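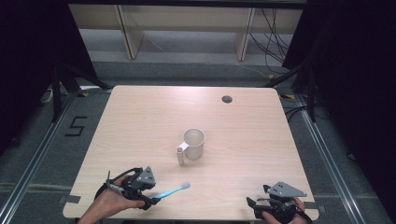
Fellport council: cabinet expenses and the Trilwood trip

Fellport Talk > Local politics

marshlane
Posted January 20, 2018

Has anyone read the expenses list that went up on the council site? The deputy leader claimed £1773 for the Trilwood conference. That is for one person and it covers first class rail and the hotel. This is the same cabinet that voted in October to cut the evening bus to Pralance because there was no money.

oldferryman
The bus cost a lot more than that to run. I didn't agree with cutting it, but you can't put the two side by side.

marshlane
I know what the bus cost. My point is how it looks. They told us every pound had been checked.

K_Turunen
The claim is within the rules. Members can travel first class if the journey is over 3 hours, and Trilwood is. If people don't like the rule, ask for the rule to be changed.

bluegate53
Who wrote the rule though? The members did. The petition to save the bus had 1000 names on it and got five minutes at the end of the meeting - I was there. The conference got a full item on the agenda.

oldferryman
It was longer than five minutes. The minutes are on the site, item 9.

bluegate53
Fair enough, it felt like five. They still noted it and moved on.

pennywell
My ward councillor went to the same conference and claimed £53, standard class and back the same night. Different party, before anyone asks. So it can be done.

K_Turunen
He was only there for the morning. The deputy leader was on a panel on the second day.

pennywell
Then one night in a cheaper hotel would have covered it.

marshlane
I've sent in a question for the next full council. Has to be in writing and under 100 words. Will post the reply when I get it.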